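Color and Mood: Frequently Asked Questions
Last updated February 17, 2024

People write to this site wanting to know whether the color of a room, a plate or a pair of socks will do what a magazine told them it would. Mostly the answer is "probably less than you were told." The questions are the ones that come in most often, trimmed for length.

Does blue calm you down?

Maybe a little, some people, some of the time. A lot of people say they like blue, and if you like a thing you may feel better sitting near it. That is a much smaller claim than the one on the paint can. When a study does find that blue rooms relax people, look at what the other room was. A pale, soft blue against a strong, bright red tells you very little about blue, since the two rooms differ in brightness and strength as well. Test a strong blue against a pale red and then we can talk.

Does red make you angry?

Red gets linked with anger in plenty of languages, and faces do flush. Getting from there to "a red dining room causes fights" takes a jump I won't make. I grew up with a red kitchen. The fights in it were over money.

What about the pink jail cells?

This one never dies. The story goes that a certain shade of pink, painted on the walls of a holding cell, took the fight out of the men inside within minutes. The early reports were striking, but they were also loose, with no good comparison cell and a staff who knew what was supposed to happen. Later tests with better controls did not back it up. You will still find it in design books as settled fact, usually with no source, or with a source that is another design book.

Will painting my bedroom green help me sleep?

A dark, quiet room at a comfortable temperature will help you sleep. Once the light is off, you can't see the green.

The answer I get back is that you see it before you turn the light off. True. If you find it pleasant, paint it green. Just don't pay extra for a "sleep-tested" version until somebody shows you the test. I asked Jastbridge for theirs. Their Restful Wall line costs more than their standard paint, and the can says it is "developed around the science of rest." The reply was a brochure with 3 quotes from happy customers and a picture of a cat.

Are warm colors really warmer?

They aren't warmer by the thermometer under ordinary room light. There is a real question about whether people feel warmer in a yellowish room, and the findings I have read go both ways, with small effects when there are any. Do not turn down your heat on the strength of a throw pillow. (Dark surfaces in direct sun do heat up more than light ones. That has to do with how much light they soak up, and your mood doesn't come into it.)

Isn't orange supposed to make you hungry, and also creative, and also friendly?

Yes, all at once. Orange may have the longest list of powers of any color I keep notes on. It is said to wake up the appetite, loosen the tongue, bring out new ideas and signal a bargain. It is also the color of traffic cones, which have never made me want lunch.

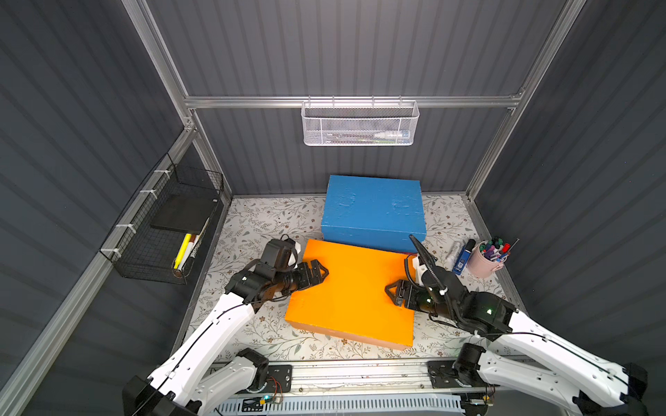
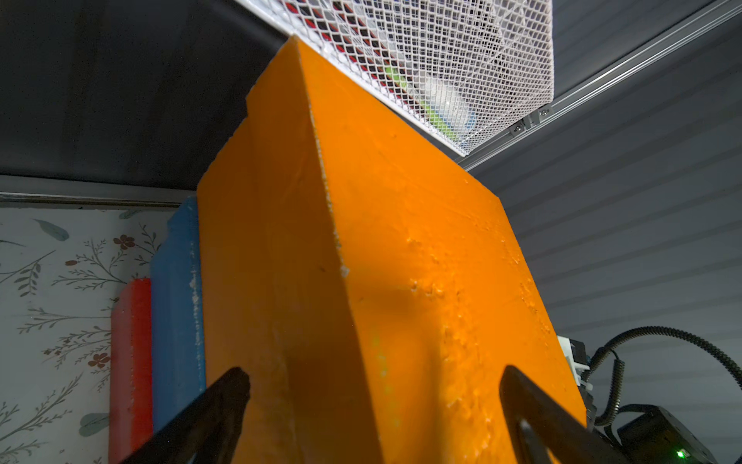 Orange, from farther off and from close up.

The hunger claim usually rests on fast food signs. But a sign has to be seen from a moving car, and loud colors do that well whatever is being sold. Hardware stores use orange. So do moving companies. If the color made people hungry, somebody would have noticed it in the lumber aisle.

One more thing about orange, and it goes for every color. The same paint or plastic looks different depending on the light that hits it and the shadow beside it. A side turned to the lamp and a side turned away can be so far apart that you would buy them as separate paint chips. So when a book says "orange does this," ask which orange, in what light, how much of it, and next to what.

I took the Ameck color quiz and it got me exactly right. How do you explain that?

I took it too. Then I took it again the next morning with my answers reversed, and it got me exactly right a second time. According to the first result I am "warm with those you trust but careful with new people." According to the second I am "outgoing at heart, though you need your own space." Read both lines to anyone you know and see whether they object.

Statements that fit nearly everybody feel personal when they arrive with your name on top. Horoscope writers have lived on this for a long time. The quiz has 63 questions, and I think the length is part of the trick, since after that much clicking you want the result to mean something.

Is the Hilness light panel any different?

Slightly, because light is a different matter from wall color. Bright light in the morning does have decent research behind it for people whose mood drops in winter, and light late in the evening can push your sleep back. Those effects have to do with how bright the light is, when you get it and, to a point, its color.

The Hilness panel borrows that work and then wanders off with it. It has 4 settings named Focus, Joy, Forgive and Release. I could find nothing, from the company or from anyone else, showing that a purple setting helps a person forgive anything. The panel is also much dimmer than the lamps used in the winter mood studies. If you have that kind of low mood, please talk to a doctor about a proper lamp before you spend money on this one.

My daughter's school wants to repaint its classrooms to raise test scores. Should I object?

Ask what the classrooms look like now. If the paint is peeling, then sure, repaint. Fresh walls are nicer than dirty ones, and I don't need a study for that. If the walls are fine and the money could go to books or a working heater, ask to see the evidence that was used. Watch for schools that changed the paint, the lights, the desks and the schedule in the same summer and then gave the paint the credit.

Why is the advice different in every country?

Good question, and an awkward one for the people selling the advice. White is for weddings in some places and funerals in others. Red is lucky here and a warning there. If color worked on the body in some fixed way, you would expect more agreement. What we seem to have is a pile of learned habits, which are real and worth knowing about when you send flowers, but which don't add up to a law of nature.

Does Inthanon Violet exist in nature, as the label says?

Inthanon is a brand of candle. Violet is a color. There are violet flowers. That is as far as I got.

So does color do nothing?

I haven't said that. Color helps you find things, tell ripe from unripe, and read a map. It carries meaning we were taught, and a color you like can cheer you up. What I doubt is the chart, the one with a row of colors on the left and a row of feelings on the right, each matched up as neatly as socks.

Do you have a degree in this?

No. I read the papers, and when I can't follow the math I ask someone who can. If I have a study wrong, send it to me and I will fix the page. In June I took down a whole answer on yellow nurseries and crying babies after 2 readers pointed out that I had mixed up the groups. The crying claim was still weak, but my reason for saying so was bad.

Can I send you a color product to review?

You can send me the test results. Keep the product.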